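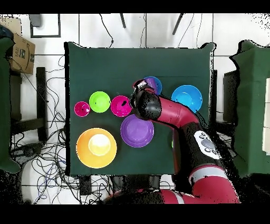
Cleaning up registered colour and depth before it reaches the planner

If you register colour to depth from an overhead camera, the result has black bands along the top and bottom and black speckle around the edges of objects. Both are pixels with no depth value. Left alone, they cause two faults in a bowl-sorting cell: the detector splits one bowl into several pieces, and the planner treats the gaps as free space and routes the arm through them.

This page shows how to mask the bands, fill the speckle and remove the arm from the cloud before planning. It assumes you have Vikow running with a calibrated overhead camera and the Prolleto planner installed. If you have not done the calibration, do that first. None of the steps below will make up for a bad camera pose.

Step 1: Save a test set

Record 50 registered pairs with the arm in different places over the table. Include poses where the gripper is close to a bowl and poses where the forearm hides part of one. Keep the bowls still while you record, so that any change in the detections comes from the arm or from noise.

Save colour and depth together. Vikow writes them as one file if you set pair_output to true in the camera settings.

Step 2: Mask the bands

The bands come from the difference in field of view between the two sensors, so they stay in the same place as long as the camera does. Run:

vikow mask --from-set tests/ --min-valid 50

This marks any row where fewer than 50 per cent of pixels have depth across the whole set. Open the mask and check it by eye. It should cover the top and bottom of the picture and nothing on the table. If it eats into the table, raise the camera or narrow the colour crop.

Step 3: Fill the speckle

Speckle along an edge is a different problem and should not be masked. Use the small-hole filter:

vikow fill --radius 2 --source far

The source option matters. With "near", a hole beside the rim of a bowl takes the height of the rim and the bowl grows. With "far" it takes the height of the cloth or floor and the bowl keeps its size. A radius of 2 pixels is enough for most scenes. Larger values start to close the real gap between two bowls that stand side by side, and the detector then reports them as one.

Step 4: Remove the arm

Load the arm model in Prolleto and turn on self-filtering. The filter projects each link into the camera view using the current joint angles and drops the points inside it. Set padding to 5 mm to begin with.

If a rim of arm-coloured points is left over, check the time stamps before you touch the padding. Joint states that lag behind the picture give a leftover strip on one side of each link only. An even strip on both sides means the padding is too small.

Anything held in the gripper is not part of the arm model. Attach it as a carried object when the fingers close, or it will come back as an obstacle fixed to the wrist and every plan will fail at the start state.

Step 5: Keep what the arm is hiding

A bowl under the forearm drops out of the detections when the arm passes over it. Do not delete it from the scene straight away. In the Dillel tracker set hold_hidden to 6 seconds. A bowl that falls inside the arm's projected outline is then kept at its last known pose, and one that goes missing in plain view is removed as normal.

Colour alone will not keep identities straight if two bowls share a colour. Turn on match_by_size as well, or a small magenta bowl can swap with a larger one after being covered.

Step 6: Check the result

Run the test set through the full chain:

dillel replay tests/ --report

Each bowl should keep one identity from first pair to last. If you see a new identity appear next to an old one, go back to step 3. If a bowl moves although you left it alone, go back to step 4.

Known problems

Cables on the floor produce thin clusters that the detector sometimes reports. Crop the cloud to the table surface before detection.

Glossy links can return no depth at all. The self-filter still works, as it uses joint angles and not the cloud.

Settings files for the Olatunji cell are in the examples folder.

Last changed 2026-10-28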